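4.2 Where the offset came from

I want to spend a whole section on this, partly as a confession. We had the field points from the Lurkstead survey sitting in one file, the old parish sheets scanned and georeferenced in another folder, and a very tidy plan in my head for laying one over the other. I loaded both, hit zoom to layer, and the points landed in a neat line along the wrong side of the river. Every single one! The shape was right, the spacing was right, the church and the two bridges sat in the correct order, and the whole lot had slid east by 80 meters.

My first thought was the projection, as it would be for anybody who has done this for a while. So I checked the project setting, then the layer setting, then the settings of every scanned sheet one by one (there are 19 of them, and the dialog box takes its time). They all matched. I then did what I tell my students never to do and started changing things to see what would happen. I don't recommend it. By the end of that afternoon I had four copies of the points file with names like "final_b" and no clear memory of which one I'd edited.

What finally helped was going back to the plain text export and reading it like a letter. The survey unit writes a short header above the coordinates, and our import script skips the header because it used to confuse the column count. In that header, on a line I'd never looked at, was the name of the datum the unit had been set to. It was an older one than the one we'd assumed. The two share nearly the same grid names in the software's drop-down list, and if you're scrolling fast you will pick whichever comes first. I had picked whichever came first. 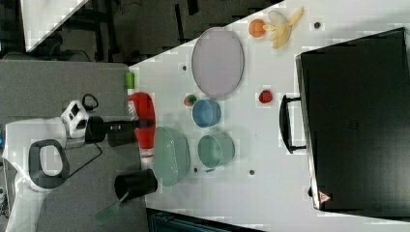 Once I knew that, the fix was a reprojection with the proper transformation chosen by hand, and I want to be clear about the "by hand" part. The software offered 2 transformations between the old datum and the new one. The default was a simple shift with three parameters, meant for the whole country. The other used a correction grid and needed an extra file that wasn't installed on my machine. With the default, the points moved back across the river but still sat 9 meters off the church wall. With the grid file installed, they dropped onto the wall so nicely that I called someone over from the next room to look.

Figure 4 plots the leftover errors after each of the two transformations, using the same control points both times. I've drawn both sets at the same scale so the difference is easy to see.

Figure 4. Leftover error at the Lurkstead control points after the default shift (open circles) and after the grid-based transformation (filled circles). Arrows point from the surveyed position to the mapped one.

The open circles in the figure all lean the same way, and I'd take that as the thing to look for in your own data. If your errors are random, you probably have a measuring problem, or a tired person holding the pole. If they all lean one way by a similar amount, somebody has told the software something untrue about where the numbers come from. In our case that somebody was me.

We ran the same check on the Nivcombe data, which came from a different crew with a different unit, and it was fine from the start. Their files carry the datum code in the file name. It's ugly, it makes the names very long, and I've now copied the habit for everything we make.

One more wrinkle, and I mention it mostly for anyone using Gusta to batch their layers as we do. Gusta keeps a small cache of each layer's bounding box, and it doesn't rebuild the cache when you reproject a file in place. So for a while the map drew the points correctly but the search tool still looked for them on the east bank and came back with nothing. Deleting the cache folder and reopening the project cured it. I lost most of a morning to that in January, with a cold, and I'm still a bit sore about it.

I should say what we did not test. All our control points are in the lower part of the valley, close to the road, where it's easy to get a clear sky. The correction grid may do less well up on the high pasture, and we simply don't have points there to check it against. The scanned sheets also have their own stretch and sag from years of being rolled up, and I've left that for section 4.4, where the sheet-by-sheet fit is covered properly. For the rest of this section the sheets are treated as fixed and only the points are allowed to move.

The import script now reads the header instead of skipping it, and stops with a loud message if the datum line is missing or doesn't match the project. It has stopped on me twice already.

Related items
Matching field names across old parish sheets
Control points in narrow valleys: notes from Nivcombe
Batch reprojection with Gusta, a short guide
The Ní Chonaill method for rolled and folded maps
Lurkstead survey: data and scripts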